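Slept badly, up before the alarm, and at the lab by 6 because I wanted to see the overnight training curves before anyone could talk to me about them. They looked fine. They always look fine! I've stopped trusting a pretty loss curve, it tells me next to nothing about whether Cindia can put a plate in a rack.

So, where we are. Cindia (the policy) has been trained on 1306 episodes of table clearing, all of them driven by one of us by hand. Dishes go in the rack, wrappers and tissues go in the bin, leftover food gets dealt with last. The August question was whether we should keep collecting full episodes, start to finish, or switch to what Kristaps calls "rescues": let Cindia run on her own, wait until she gets stuck, grab the leader arms, steer her out of trouble, and save only that bit. A rescue is maybe a dozen seconds long. A full episode takes forever and makes my shoulders hurt. You can guess which one I was rooting for.

The comparison we settled on was 200 new full episodes against 40 rescues, everything else the same, starting from the same checkpoint. Hermine thought that was unfair to the rescues. I thought it was the whole point - if they only win when you give them equal numbers then who cares, we'd just do what we've always done.

Spent the morning setting the table. I've got weirdly fussy about it. Fork tines toward the robot, chopstick at a slant, cup on its saucer. Kristaps says I lay a nicer table for Tosh than I do for guests, and he's had dinner at my place so I can't argue.

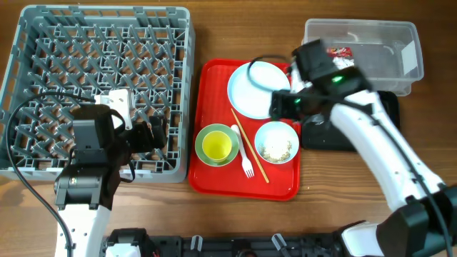
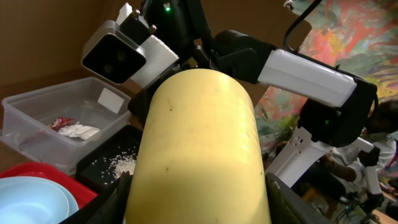
Plate, cup, fork, chopstick, and the rice on its own tray:

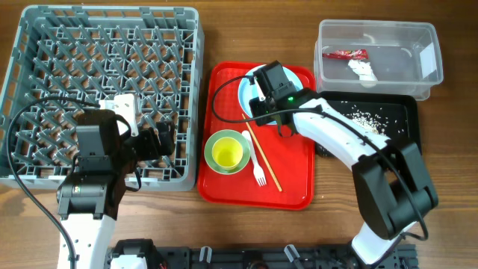
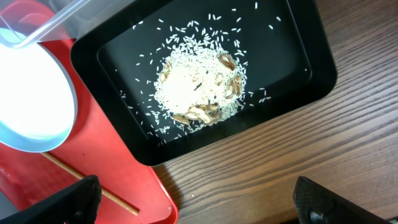
Anyway, the result. The rescues won! Not by a mile, and I made Hermine rerun the scoring with the labels hidden before I let myself get excited, but over 100 trials per model the rescue one finished more tables, and it was a lot better at the stuff we'd been moaning about since spring. Thin things, mostly. Chopsticks are the worst because they lie so flat that a finger a hair too high closes on air, and the old model would do that over and over in the same spot like a kid pressing an elevator button. The new one backs off, comes in lower, and tries again. We never told it to do that. But of course we did, in a way, that's exactly what our hands were doing in every single rescue, back off, go lower, try again.

Now the part I'm less happy about. Plates got slightly worse. I looked at the failures all through lunch (cold noodles, eaten over the keyboard, sorry keyboard) and what I think is happening is that nearly all the rescues were about forks and chopsticks, so the fine-tuning data is lopsided and the plate grasps drifted a bit. The gripper still goes for the rim, it just goes for it a little early. Hermine wants to mix some of the old episodes back in at every step. Kristaps wants to do rescues on plates too, on purpose, from positions we pick ourselves. I said why not both and got two very different looks.

There's also the question of when you step in, and I think it may end up being the interesting bit of the paper. I wait too long. I keep hoping she'll sort it out! Kristaps jumps in the second the wrist wobbles. When we split the scores by who did the rescuing (tiny numbers, I know, I know), the ones where we waited seemed to help more. My guess is that if you grab the arms early you never get to the really bad places, so the model never learns the way out of them. But it could just as well be that Kristaps drives more smoothly than me, or that my rescues happened on harder tables. We need a rule. Hermine suggested two failed grasps in a row and then you take over, no exceptions. I can live with that.

Forkance is still a terrible name for the metric and I've lost that fight. It's in the draft now, it's in the plots, Effie put it in her talk title. It measures how far off the closing point is from the middle of the utensil, so at least it does what it sounds like, sort of.

Annag came by around 3 to ask when she could have the table for her cable routing thing, and I said tomorrow, and then remembered we'd promised Catriona a clean rerun with a fresh seed before she signs off on the numbers. So now I have to go back and tell Annag the day after. Coward that I am, I'm going to do it by email.

Rice: we didn't score it this round. Scoring rice is a nightmare, what do you do, weigh it? Effie thinks we could do before and after pictures from straight above and compare how much of the tray is covered. That might work on the black tray, where it shows up nicely. On the wood, less sure. I found grains in my sleeve when I got home.

To do, before I forget:

- write down the two-grasp rule properly and stick it on the wall by the leader arms
- start the mixed run tonight from my laptop, old episodes plus rescues
- pick plate positions with Kristaps
- new seed for Catriona
- email Annag
- more chopsticks, and get the cheap thin ones again so they match

Mixed run is going as of 9:40. Bed.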